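Home » Household and Everyday Objects » Containers and Closures

We use cookies to remember which entries you have read. Accept all | Manage choices

Desk vessel

A desk vessel is any container that holds, has held or may one day hold something drinkable or storable, and that lives on a work surface instead of in a kitchen. The group takes in jars, tubs, bottles, mugs and paper cups. It is defined by address. A jar in a pantry is a jar; the same jar next to a keyboard is a desk vessel, and is subject to different laws, most of them to do with how long it stays there.

Types

The screw-top container is the senior member of the group. It has a wide mouth, a thread and a cap, and it is usually the one that was bought on purpose. The thread may run around the outside of the neck, as on a jam jar, or around the inside wall, in which case the closure goes down into the opening like a plug. Inside threads leave the outer lip smooth. They also collect crumbs, and anyone who has kept sugar in such a container will know the noise.

The glass bottle arrives full and stays on as decoration. Its label is generally the most expensive-looking printed matter on the desk, and the serif lettering gets larger as the contents get cheaper, or so the Seltutano household guide maintains. Bottles are hard to stack and roll when laid down, so they end up near the back.

The paper cup is the junior member and by far the most numerous. It tapers toward the base so that cups will nest, and it has a rolled or flared rim that keeps the mouth round. Without the rim, a cup squeezed near the top folds into an oval and gives up what it holds. Plain white cups are often personalized with a sticker, placed low on the side where the fingers don't rub it off.
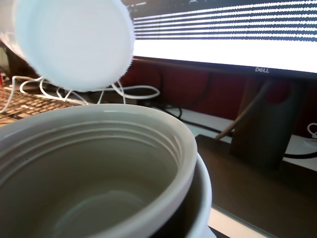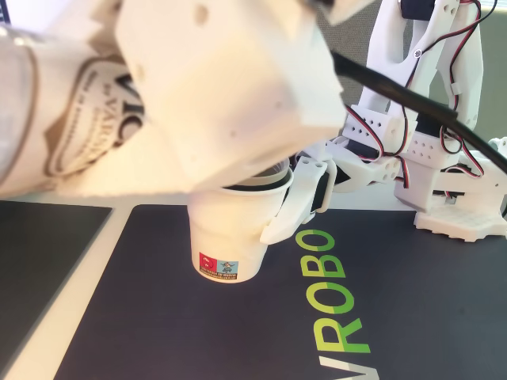 Wide mouth with its threads on the inside, first; plain paper cup with a small sticker near the base, second.

Wumpini Gyamfi

Caps and their habits

A screw cap has a flat top and a ridged edge. The ridges, called knurling, give the fingers something to hold, and finer ridges look better and grip worse. To start a cap properly, set it level on the opening and turn it backward until it drops slightly, then turn it forward. Most people skip the first part. The result is cross-threading, a condition in which the cap is firmly attached and also not closed.

Caps separated from their containers migrate. The Drernthorpe office survey, a modest piece of work carried out over one October, looked at 50 desks and found 13 caps belonging to nothing on the premises. It found seven containers with no cap at all. None of the 13 fitted any of the seven.

Placement

Custom puts the desk vessel beside the monitor stand, on the side of the writing hand, where it can be reached without looking and knocked over the same way. A mat underneath is recommended. Dark mats hide coffee and show dust – pale ones do the reverse – and the choice says a good deal about a person.

Long, thin items such as rods, rulers and chopsticks tend to gather in the same area. They lean on whatever is upright. The Kuruc system of desk arrangement, popular for a while among people who owned very little, gave them a vessel of their own.

Disposal

Plastic tubs are washed and kept. Bottles are admired and kept. Paper cups are meant to be thrown away, and on most desks are kept as well, one inside the other. The Grestow Museum of Office Life holds 3,000 of them in a single donated stack, laid on its side along a corridor.

Filed under: jars, cups, lids, desks

Comments (3)

threadcount: Turning it backward first works on the lid of my flour tub too. Eleven years of swearing at that thing.

M. in the annex: The bit about sugar in the threads is correct but you left out coffee grounds, which are worse and get under your nails.

pallid_mug: Anyone know if inside-thread caps are sold separately? Mine went to wherever they go.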